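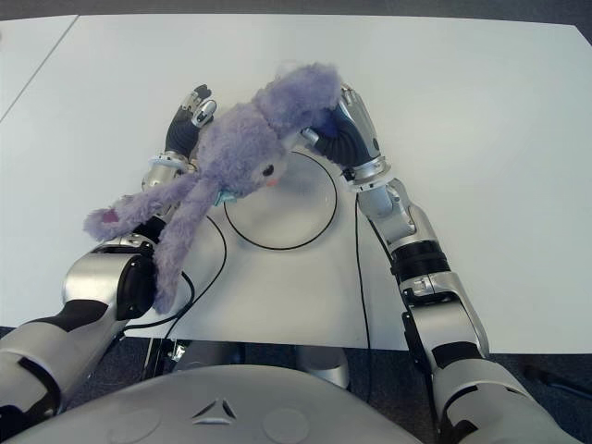

Progress Report to the Tircombe Fund
Project: Two-Handed Handling of Soft Objects
Submitted 2021-02-11
Prepared by Ulises Arancibia, principal investigator, and Wenceslao Godoy, data and evaluation

1. Purpose of the work

The Gineck project studies how a two-armed robot can learn to pick up, hold and turn over soft objects that change shape when touched. The present funding period covers plush toys with long, loose limbs. Objects of this type are difficult for methods that assume a fixed outline, and they were named in the original proposal as the second test group, after folded cloth.

2. Work completed

Collection of the training set is complete. The set contains 2,086 demonstrations, each recorded by an operator guiding both arms through a full task from first contact to release. A further 316 recordings were removed during review, mainly for dropped video or missing joint readings. The removed files have been kept and are listed in the project archive.

The control method was revised during the period. The earlier version planned each hand separately and corrected for conflicts afterward. The revised version predicts the motion of both hands together over a short time window and updates the prediction while the arms are moving. Training was carried out on the Karakaya computing cluster within the agreed allowance.

3. Results

The revised method was tested over 200 trials with toys that did not appear in the training set. A trial was counted as a success if the toy was lifted clear of the table with both hands, turned once and set down without being dropped. The method succeeded in 59 percent of trials. The target for this stage was 50 percent.

Most failures occurred during the turn, when one hand lost its hold as weight shifted toward a hanging limb. Lifting failures were less common and were concentrated among the smallest toys. We have not yet separated the effect of fur length from that of size.

4. Changes to the plan

The comparison with single-arm handling has been moved to the next period so that both methods can be tested on the same toys. No change to the budget is requested.

5. Next steps

The team will add fingertip force readings to the model input and repeat the full set of trials. The Jollilmont group has agreed to run the same test procedure at its own site, and the written protocol will be sent to them before the end of February.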